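About Zinance

Zinance is a small company for folding, wrapping and packing. We work with sheets: paper, thin cardboard, tissue, light fabric and other flat material which must be folded before it goes in a box or in an envelope. Our customers are shops, publishers and makers of household goods, and most of them are not large.

We started with one table and one customer, the stationery brand Mamo, which needed 2,000 letter sets folded by hand before the end of September. The job was finished in time, and Mamo is still with us. After this came Clovis, a maker of table linen, and with Clovis we learned that fabric does not keep a fold in the same way as paper. We had to change many of our habits for it.

Today we have 20 people on the team. Some of them came from printing, some from sewing, and a few had never folded anything for work before. Every new colleague begins at the same place, with a plain white sheet on a white table. It looks simple. A large sheet moves with the air when you lift it, it bends in a place where you did not want a bend, and the corners are easy to lose. We ask new colleagues to stay with this exercise until they can do it quietly and without hurry.

White sheets, white table
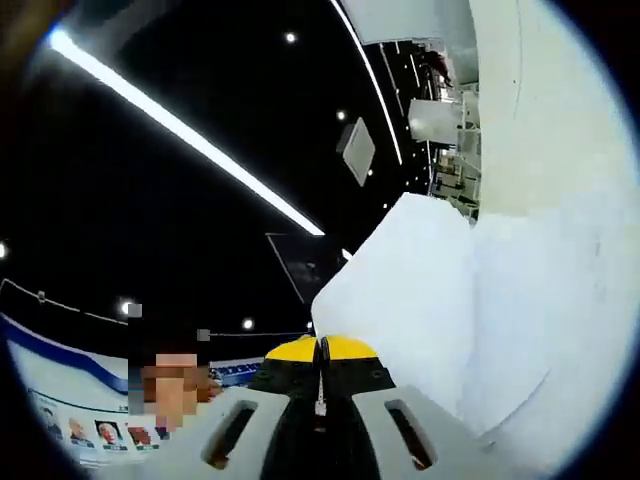
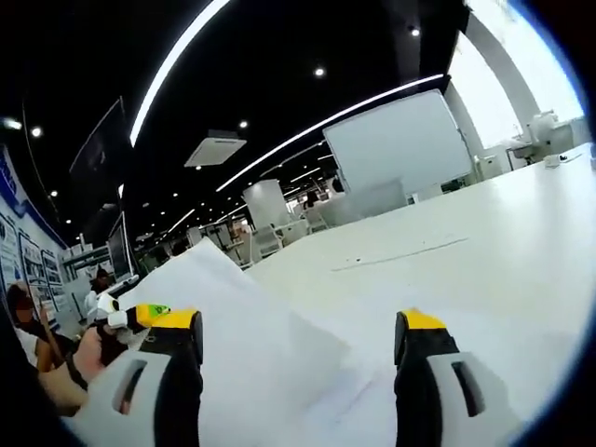
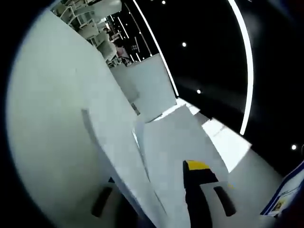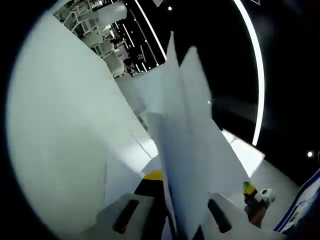

What we do

Hand folding. Single folds, double folds, letter folds and the forms which a folding machine cannot make well. Please send us one finished sample, or a drawing with the fold lines marked.

Wrapping. We wrap goods in paper or in fabric. For gift wrapping we use your material, or we order it for you from our supplier Omach.

Packing. We count, pack and close the boxes, and we put your label on them. If your products arrive in mixed boxes, we can sort them first - please tell us this before the delivery, so that we can keep a table free.

Samples. Before each new job we make a small number of pieces and send them to you. We start the full quantity only when you have written to us that the samples are good.

How we work

Each job has a sheet of instructions with the size, the fold order and the side which must stay outside. It travels together with the material from the first table to the last box. When a customer changes something, we print a new sheet and throw the old one away. In the past we made corrections by pen, and one time 183 cards were folded with the wrong side out. We paid for the new cards ourselves.

Our largest order until now had 1,344 boxes. The smallest had one box, and we were also glad to have it.

Visits and contact

You are welcome to visit us and bring your material with you. Please write a few days before. For a price we need to know the size of the sheet, the type of material, the quantity and the date when you need it - a photo of the finished fold also helps. We answer in English, normally on the next working day.

Page last updated: Jun 24, 2025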